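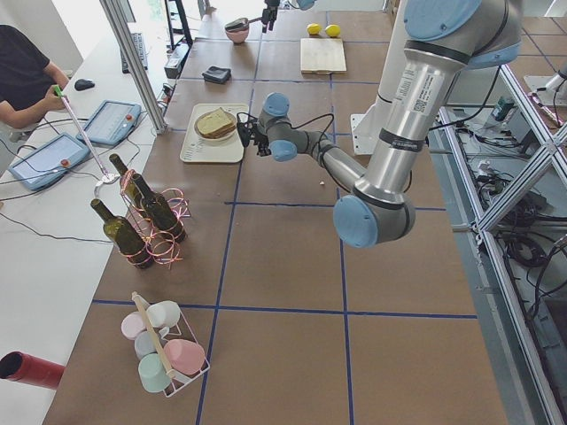 Bitters behind the bar: speaker notes

Nestthorpe drinks evening, back room. Talk is 25 minutes plus tasting. Start at 7, glasses poured before people sit down.

Opening

Say hello, thank Marjorie Bainbridge for the room and the ice. Ask who has a bottle of bitters at home. Most hands go up. Ask who has finished one. Most hands go down. That is the talk. People buy bitters for one drink, use two dashes, and leave the bottle at the back of the shelf for years.

Tonight I want to cover what bitters are, how I make an orange one, and what to do with it besides an Old Fashioned.

What they are

Strong alcohol with bitter roots or barks soaked in it, plus things that smell good: peel, spice, seeds, dried flowers. Many started out as stomach remedies. Bartenders kept them because a few drops pull a drink together the way salt does with soup.

Two groups, and people mix them up. Cocktail bitters go in by the dash. Drinking bitters, the Italian kind and their cousins, go in by the ounce or get served in a small glass after dinner. Tonight is only about the first group. If someone asks about the second, say we can talk at the break.

Pass around the jar of gentian root. Tell them to smell it and then chew a very small piece if they want to. Wait for the faces. Have water ready.

The Fodari orange

Fodari is what I call my house recipe. It went through a lot of versions. Batch 1101 in my notebook is the one in the bottles tonight (the numbering is by month and batch, I haven't made more than a thousand of them).

Ingredients go on the handout, so don't read them all out. Main points:

Use a high proof neutral spirit. Regular vodka works but takes longer and comes out thinner.

Dry the peel first. Fresh peel gives a nice smell for a week and then goes flat. I take off as much white pith as I can, then leave the strips on a rack until they snap.

Keep the bitter part separate. This is the one thing I would like people to remember. Gentian goes in one jar, peel in another, spices in a third. So 3 jars, each strained when it is ready, and blended at the end by taste. If everything goes in one jar and the clove takes over, there is no way to get it back out.

Times: spices are ready in a few days. Gentian about the same, taste it on day two. Peel gets 3 weeks.
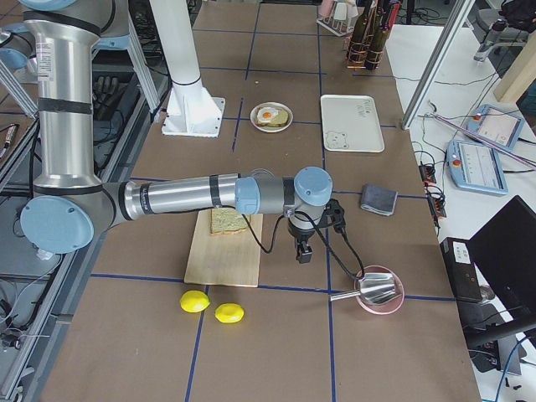
Straining next. Cheesecloth first, then a coffee filter. The coffee filter is slow and people give up on it. Set it up before bed and leave it. A little haze at the end does no harm, it settles.

Sweetening is up to you. I add a spoonful of burnt sugar syrup per bottle, mostly for color. Dennis Fothergill leaves it out and his are very good, drier than mine. He brought a bottle of his grapefruit, so mention it here and point to where he is sitting.

Tasting

There are 6 glasses on each tray. Go left to right.

First is plain soda water, to clear the mouth. Second is soda with two dashes of Fodari. Give them a minute with that one -- the smell changes as the bubbles go down.

Third and fourth are the same Manhattan, one with bitters and one without. Don't say which is which until they have tried both. Last time at Hura half the room picked the one without as the better drink, and that led to a good argument, so leave time for it.

Fifth is Dennis's grapefruit with gin and tonic. Sixth is vanilla ice cream, a spoonful, with three drops on top. Ask Marjorie to bring the ice cream out during the fifth glass, or it will be soup.

Other uses

Whipped cream. Black coffee, one dash, no sugar. Pancake batter. A pan of roasted carrots, in with the butter. Lemonade for anyone not drinking much, but be clear that bitters do contain alcohol. Two dashes is a very small amount, and some people still want none at all. There is a pitcher of plain lemonade on the side table for them, say so at the start of the tasting too.

Questions that usually come up

Does it go bad? I have never had a bottle spoil. It does lose its smell, so I write the month on the label and try to use it within two years.

Can I sell it? Depends on the state and on licensing. I'm not the person to ask.

Where do you get gentian? Fairclough, the herb shop, has it in the drawers on the left as you go in. Ask for cut root, the powder is a mess to strain.

Close

Handouts are by the door. One small bottle per household, please. Rinse your glass and put it back on the tray.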